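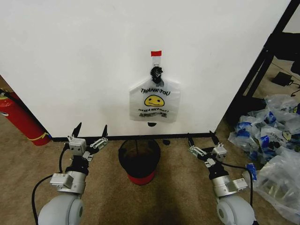 Bag on the hook, wastebasket under it, both grippers at floor height.

7 Nov 2019, by Chenxi Lü

# Plorkidetti bin-liner set

Hi! I put this set together with the office crew at Jokwood, and this README is mostly me telling you what's in it before you download 40 GB of it. There are 142 episodes of a two-arm robot working with thank-you bags and a small wastebasket (the kind you'd find next to any desk).

## Why bins?

I asked our evening cleaners which job they'd hand over first, and they said liners - all that bending. Kong does the floor I sit on and he's 19 years into the job, so I took his word for it! His hours haven't changed. He spends more of the shift on the kitchens now, and he'd like a say in which rooms the arms get next.

## Known problems

- Thin plastic is see-through, so lettering can read backwards.
- 2 episodes have no gripper log. Skip them.
- Labels from February use the old names - run the Kirkau script first. 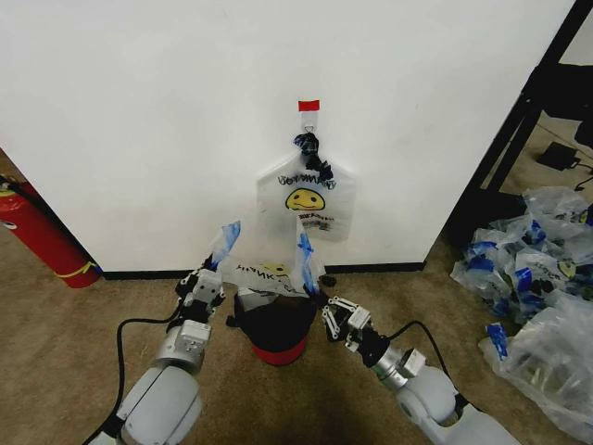

**Did anyone lose shifts over this?**
Every cleaner kept the same hours, and two of them now get paid time to check the labels.

If you find a bad label, open an issue and I'll fix it when I can.

Search this site Go

Recent items
Plorkidetti label guide
Kirkau script, install notes
What the cleaners asked us
Jokwood desk-clearing set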